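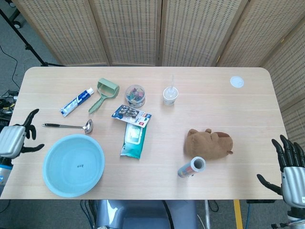 Gellusdale 4 Folding Room Screen

Product no. 712
Maker: Morkov
Category: Screens and dividers / Freestanding / Woven

Overview

The Gellusdale 4 is a freestanding folding screen with four woven panels joined by two-way hinges. It divides a room without fixings to the floor, wall or ceiling. Typical uses are screening a work table from a walkway, closing off a sleeping area in a studio apartment, and hiding shelving or storage in a shared room.

The weave is flat paper cord over a softwood frame. Both faces are finished the same way, so the screen has no front or back. It ships fully assembled and folded flat.

The Gellusdale 4 is not an acoustic product. It takes a small amount of edge off high-frequency sound, as any textile surface will, but it has no tested sound rating and should not be bought for that purpose. For sound control, see the Girden felt-core series.

Construction

Frame: Kiln-dried pine, square section, with glued mortise and tenon joints at all corners. One horizontal rail crosses each panel at mid height and is covered by the weave on both sides.

Weave: Twisted paper cord, single layer, stretched over the frame and stapled into a rebate along the inner edge. The staple line is covered with a glued cord strip. Cord is dyed before twisting, so light scuffs do not show a different color underneath.

Hinges: Steel, two-way, three per joint. Each joint folds through the full range in both directions. The hinge leaves are let into the frame so that the panels close flat against each other.

Feet: Each panel has two short feet, an extension of the side posts. Nylon glides are fitted at the factory. Felt pads for hard floors are packed in the accessory bag.

Colors: Natural, sand, charcoal. Paper cord varies between dye lots. If two or more screens will stand side by side, order them together and ask for a matched lot in the comments field.

Setting up

Carry the screen folded and upright. Two people are recommended on stairs.

Stand it on its feet before opening it. Open the outer panels first, then the center joint. Do not open the screen while it is lying on its face, as this puts a side load on the hinges that they were not made to take.

The screen must stand in a zigzag or a curve. A straight line of panels has no stability and will fall with a light push. The angle at each joint should be clearly visible from above; if the panels look straight from across the room, they are too straight. A deep zigzag is more stable and covers less width. A shallow one covers more width and is easier to knock over.

An L layout is often the most practical one in a corner. Set three panels as a shallow zigzag along the long side and turn the fourth forward. The turned panel acts as a brace, and the end of the screen no longer sticks out into the path of anyone walking past.

Floors

On low-pile carpet the glides can be left as supplied. On deep-pile carpet or on a rug with a thick underlay the screen may lean; a thin strip of board under each pair of feet corrects this. On wood, tile or vinyl, remove the backing from the felt pads and press them over the glides. Pads wear and should be checked when the screen is moved.

Keep power cords clear of the feet. A foot resting on a cord will rock the panel and, over time, damage the cord covering.

On an uneven floor, move the joint that sits over the high spot before adding shims. Shifting a joint by the width of a hand is often enough.

Using several screens together

Screens can be joined end to end with the Vasylenko link clip, sold separately in pairs. The clip grips the outer posts of adjoining screens and needs no drilling. It allows the joint to turn, but through a smaller range than a hinge. Plan the sharp corners so that they fall on a hinge and let the clip sit in a gentle part of the run.

Two clips are needed per joint, one near the top rail and one near the bottom. Do not use a single clip at mid height. The joined screens will twist against each other and the clip will work loose.

We do not recommend joining more than two screens in a run. For longer dividers the track-mounted Girden system is the better choice.

Light and heat

The weave lets some light through and is not a blackout surface. A lamp placed behind the screen will show as a glow, and objects close to the weave on the lit side may show as shadows. If this is a concern, choose charcoal or order the optional cotton liner, which ties to the frame with tapes and can be washed separately.

Paper cord is a combustible material. Keep the screen at a safe distance from open flames, radiant heaters, stoves and uncovered lamps. The standard version carries no fire treatment. A treated version for public buildings is made to order, in sand only, with a longer lead time. The treatment makes the cord slightly stiffer and a shade darker.

Direct sun will fade all three colors. Natural darkens before it fades. Where a screen stands in a window for most of the year, swap it end for end at the change of seasons so that the fading stays even.

Moisture

Indoor use only. Paper cord tolerates normal room humidity but loses strength when wet and may sag after drying. Do not use the screen in a shower room, a greenhouse or on an open porch. In a very dry room the frame joints may tick during the first weeks of the heating season. This is normal movement in the wood and has no effect on strength.

Care

Vacuum with a soft brush head, following the direction of the weave, on low suction. Dust collects on the upper edge of the mid rail, where the cord is tightest.

For marks, use a white cloth that has been wrung out well, with plain water. Dab, do not rub. Let the panel dry open, away from a radiator. Do not use bleach, furniture polish, stain remover or steam.

Loose cord ends can be tucked back with a blunt needle and fixed with a small drop of white wood glue. Do not pull or cut them. A cut end will run along the row.

Hinge screws should be checked once a year and tightened by hand. A power driver will strip the pine. If a screw no longer bites, remove it, fill the hole with a glued wooden matchstick trimmed flush, and refit the screw once the glue has set.

Loads

The screen is not a support for anything. Do not hang coats, bags, mirrors or shelves from the top rail. A light cloth such as a scarf does no harm. Paper notes can be held with small clips on the edge of the frame, but pins pushed through the weave will leave open holes.

Do not lean tables, ladders or boards against the panels. Where a table stands close to the screen, leave enough of a gap to pull the table out without catching the cord.

Homes with small children or large dogs should use the floor weights (sold separately) or choose a wall-fixed divider.

In the box

Folding screen, four panels, assembled
Felt pads, one per foot, plus spares
Short length of matching cord for repairs
Care card

Sold separately

Vasylenko link clips, pair
Cotton liner, single panel
Floor weights, pair, powder-coated steel
Storage bag, unlined canvas

Changes to this product

Screens made since April have the hinge leaves let into the frame. Earlier screens have surface-mounted hinges and do not close completely flat. The two versions can be linked with clips, but replacement hinges are not interchangeable. To identify yours, fold two panels together and look at the gap along the joint. An even gap along the full height means the earlier version.

The color previously listed as "wheat" is now called sand. The dye has not changed.

Spare parts

Hinges, glides and cord are kept in stock. Single panels can be supplied for the current version only, and the color match with an older screen cannot be guaranteed. Quote the product number and the lot code from the label under the bottom rail of the end panel. Screens without a label can still be supplied with glides and cord.

Delivery and returns

Delivery is to the first dry area inside the entrance. Check the carton before signing — a crushed corner usually means a damaged foot. Keep the carton and the corner blocks until you have opened the screen fully and checked each joint.

Unused screens can be returned in the original packing. Treated and matched-lot orders are made or picked for the customer and are not returnable unless faulty.

Page last revised: 7th November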